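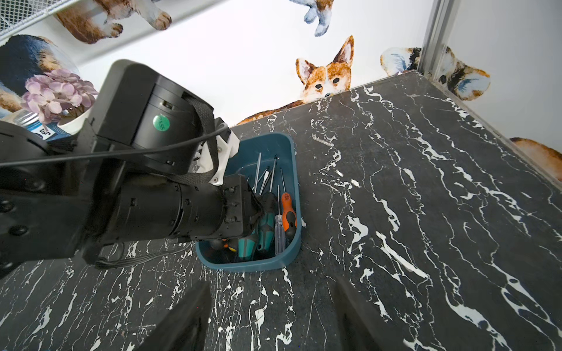
The principal business of the meeting was the equipment plan for the Nultcombe manipulation laboratory, and in particular the order in which replacement and additional items should be purchased from what remains of the current allocation. Jaruwan Wiriya, Laboratory Manager, took the chair and opened with the condition of the bench. The screwdriver task continues to be run from the teal plastic tray on the black marble tabletop, with the gripper lowered in among mixed handles, and those present noted that cabling lies along the tabletop beneath the arm and also crosses the arm towards the white printed bracket near the wrist. It was agreed that cable management would be costed as an item in its own right and would no longer be absorbed into general consumables.

Equipment Planning Group
Minutes of the meeting held 2023-04-15, Nultcombe, ground floor meeting room

Present: J. Wiriya (Chair), the Workshop Supervisor, the Procurement Officer, the Research Software Lead, the Safety Officer, the Trorkside site representative (by telephone)
Apologies: Head of Facilities
Minutes: Laboratory Administrator

1. Minutes of the previous meeting

The minutes were accepted with one correction. Under item 4, "Mivent to supply" should read "Mivent to quote". No order had been placed at that time.

2. Matters arising

2.1 The Workshop Supervisor reported that the asset register has been reconciled against the labels at Nultcombe. Trorkside has yet to return its sheet. The Trorkside representative undertook to do so before the register is next issued.

2.2 The request for a second storage cabinet is withdrawn. Space has been found in the corridor store.

2.3 The Safety Officer's note on keeping the reach of each arm free of personal items was received. Staff are reminded that it applies to benches in use for recording as well as those in use for programming.

3. Budget position

3.1 The Procurement Officer tabled a statement showing 47 per cent of the year's equipment allocation spent or committed. Freight on the December order came in above estimate and has been charged to this allocation, as Finance would not accept it against the operating account.

3.2 The Chair asked whether unspent funds could be carried forward. The Procurement Officer advised that they could, provided a purchase order had been raised and accepted by the supplier before the close of the year. A quotation alone would not be sufficient.

3.3 Noted that the replacement schedule assumes the existing arms will stay in service for the full planning period. The Research Software Lead considered this reasonable for the arms but optimistic for the grippers.

4. Grippers and fingers

4.1 Two quotations were before the meeting. Mivent has quoted for eight complete grippers, with mounting flanges and fasteners included. Luangrath has quoted for the same quantity without flanges, at a lower unit price, and would supply drawings so that adaptors could be made in the workshop.

4.2 The Workshop Supervisor estimated that machining and fitting adaptors would take up most of the difference in price, and could not be scheduled until the fixture work for Trorkside was finished. The Trorkside representative asked that the fixture work not be moved.

4.3 The Research Software Lead raised the delivery period. Luangrath has given 28 weeks. Mivent has given no firm period and has been asked for one in writing.

4.4 There was discussion of whether fingers should be bought separately. Screwdrivers lying across one another in a tray place different demands on a finger than the single blocks used for acceptance testing, and members were of the view that the specification sent to suppliers did not say so clearly. The Procurement Officer will reissue the specification with a paragraph on slender metal shafts and smooth handles, including transparent ones.

4.5 Resolved: that no order for grippers be placed until Mivent has confirmed a delivery period and both suppliers have responded to the revised specification.

5. Cable management and mounting hardware

5.1 The Safety Officer favoured a fixed guide at the base of each arm, with clips along the segments. The Workshop Supervisor preferred sleeves, which can be removed without tools when an arm has to come off the bench.

5.2 Resolved: that one arm be fitted each way as a trial, using materials already in stock, and that the Workshop Supervisor report on time taken to fit and remove.

5.3 Printed brackets. The Chair asked that drawings for all printed parts in current use be lodged in the shared folder under the asset number of the arm concerned. At present a replacement depends on knowing whose computer the file is on. The Research Software Lead will set up the folder.

6. Task materials

6.1 Approval was sought for a small standing budget for hand tools, trays and similar items. The present practice of buying these on staff cards and reclaiming the cost was described by the Procurement Officer as tolerable for the amounts but poor for the records.

6.2 The Research Software Lead asked that sets be bought in duplicate, so that Trorkside can run the same task with the same tools. It was pointed out that hardware shops change their lines without notice and that matching handles may be hard to get later. The Chair supported purchase in duplicate where the item is inexpensive and agreed that a mixture of handle types should be kept.

6.3 Resolved: that a standing budget line be created, to be held by the Laboratory Manager and reported at each meeting.

7. Bench surfaces

7.1 The Trorkside representative enquired whether a common bench surface should be specified for both sites. Views differed. A uniform surface would simplify purchasing – the Research Software Lead nonetheless argued that variety in tabletops and wall finishes was useful to the work and cost nothing to keep.

7.2 No change to existing benches. The Procurement Officer will obtain an indicative price for plain worktops for the new bays at Trorkside only.

8. Training

Induction for new operators will include isolating power to the arms and reporting a worn strap or cable. The Safety Officer will circulate a draft checklist. Casual staff are to be paid for induction time at the ordinary rate.

9. Other business

The goods lift at Trorkside will be out of service for repair. Deliveries on pallets should be directed to Nultcombe until further notice.

Actions

Procurement Officer: reissue gripper specification; obtain written delivery period from Mivent; price worktops for Trorkside bays.
Workshop Supervisor: cable management trial and report.
Research Software Lead: shared folder for printed part drawings.
Safety Officer: draft induction checklist.
Trorkside representative: return asset register sheet.
J. Wiriya: request creation of the standing budget line.

The next meeting will be called by the Chair once both supplier responses are in hand.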